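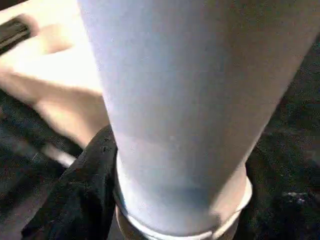
Sodlow Station Handover Set: README

Hi, I'm Aroha Cosgrove. I look after the data side of the two-arm station at Jidska, and I put this set together with Amado Saludo, who worked that bench by hand for 7 years and now runs it with the arms. If you only want the files, skip to Layout. The rest is mostly about the people, and I can't write about this station without them!

What's in it

1,000 short clips, from the head view and the wrist views, plus a shift log that Amado typed up himself (his spelling stays, please don't fix it). The work is bench work: cups, cloth, black plastic sheeting, and a white frame with poles and a crossbar that both arms take hold of together.

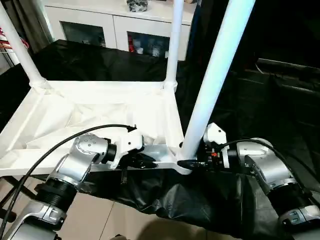 Amado's old job was pretty much all reaching and pulling. Now he sets up, watches, steps in and writes notes, and he'll tell you his shoulders like the new job a lot better than his head does. Watching is tiring in its own way! We started with full-shift watching in June and dropped it fast. People now swap every 2 hours, and the swap times are in the log.

The other big change is who gets to say stop. Anyone on the floor can, and the log has a column for it (stop_by). Catacutan, our sister site, only lets the shift lead do it, so don't merge their logs with ours without checking that column first.
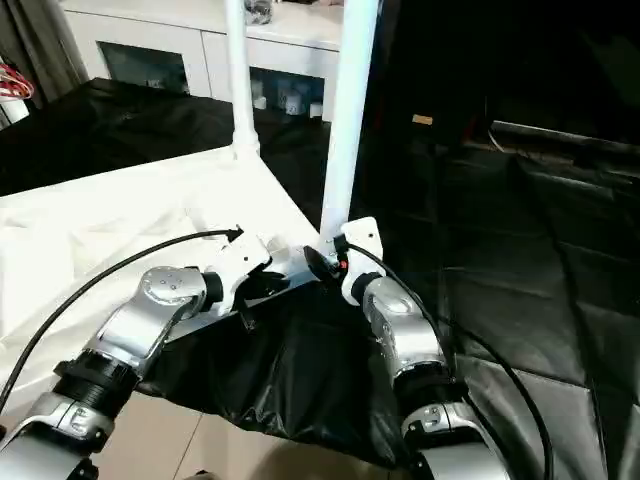
Layout

clips/ has the video, one folder per shift
log/ has the shift notes as plain text
notes/ has 100 longer comments from the crew, names removed except Amado's (he asked to keep his)

Known problems

Sheeting clips are tagged "cloth" in the older Bistach exports. I'm fixing those by hand, slowly.

Wrist clips can be blurry. Filter them if you need to, but keep the originals.

Questions go to me or Amado. He's on mornings and answers faster than I do.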